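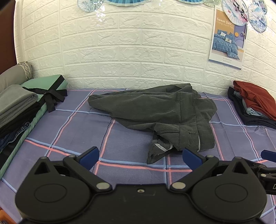 Drying Time and Indoor Humidity in Student Bedrooms
Project report, Building Services module
Rekha Grewal and Ewan Gilchrist
Supervisor: Jarmo Leinonen

Search this site Enter keywords Go

1. Purpose

Many residents of Oltdale Hall dry clothes in their bedrooms during the heating season. The building was completed in 1994 and has trickle vents in the window heads but no mechanical supply air. The project measured how long one standard load raises the relative humidity of a closed bedroom, and whether opening the trickle vent shortens that period.

2. Method

Two bedrooms of the same floor area on the north side were used. A Prorside data logger was placed on the desk in each room, away from the radiator and outside direct sun. The loggers recorded temperature and relative humidity at fixed intervals. Both were checked against a salt reference before and after the test period, and a small offset was applied to the second unit.

The load was a set of cotton and mixed-fiber garments, spun at the same machine setting each time and weighed before hanging. Garments were weighed again every hour until two successive readings agreed. The room was then left until humidity returned to its starting value. Doors were kept shut except during weighing.

A total of 11 runs were made. Four had the vent closed, and 7 had the vent open. Radiator valves stayed at the same position throughout.

3. Results

With the vent closed, humidity rose steeply in the first two hours and then leveled off. It stayed above the starting value well after the garments had reached constant weight. We attribute the delay to moisture held in the mattress, curtains and carpet.

With the vent open, the peak was lower and the recovery period was 40 percent shorter on average. Drying time itself changed little. Heavy seams and waistbands controlled the end point in every run.

One open-vent run was excluded from the average. The logger file had a gap of several hours that could not be explained.

4. Sources of error

Outdoor conditions were not controlled. The weather record from the Urnerel station was used to pair runs with similar outdoor moisture content, but wind was not considered. Weighing required the door to be opened, and this affects the closed-vent runs more strongly.

5. Further work

The runs should be repeated in December with an occupant present overnight. Rosalind Kapoor has offered the use of a third room on the south side.

Last updated: November 2025

Related reports
Condensation on Single-Glazed Stair Windows
Radiator Balancing in the Malinowski Building
Trickle Vent Noise Survey, Ramesh Bhatia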